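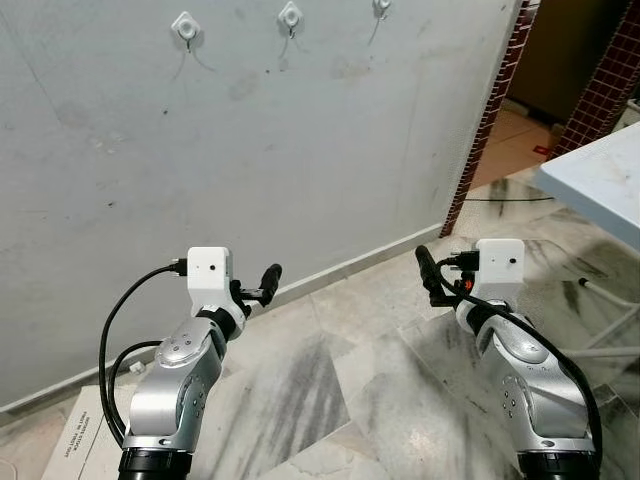

The club's two arms, ready for Friday practice

Progress report to the Fatau fund, November
Prepared by Noemi Colombo, Prokau Robotics Club

Dear Graziella Morelli,

We have had a wonderful month! Both arms now start from one script, and the students can bring them up without me standing over the keyboard (a big change from September, when every session began with a phone call to Jelle Aerts).

The team has logged 39 practice runs on the handover task, in which one arm passes a small part to the other. Anežka Paulík rewrote the timing code over two evenings and the motion is far smoother.
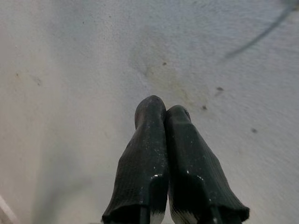

Grip was our other big topic. The students chose ribbed dark sleeves for the fingers and are now comparing closing speeds, writing every drop in the shared log. They argue about the results all the way to the bus stop, and I love it.

Spending is on plan. Of the equipment money, roughly 200 euros is left, and we would like to keep it for spare cables and a second set of sleeves.

Still open: wrist calibration drifts on long sessions, and Ermanno Sorrentino is helping the younger students track it down. After that we start on the sorting task for the Pimia meet. You are very welcome to drop in any Friday after 4.

Noemi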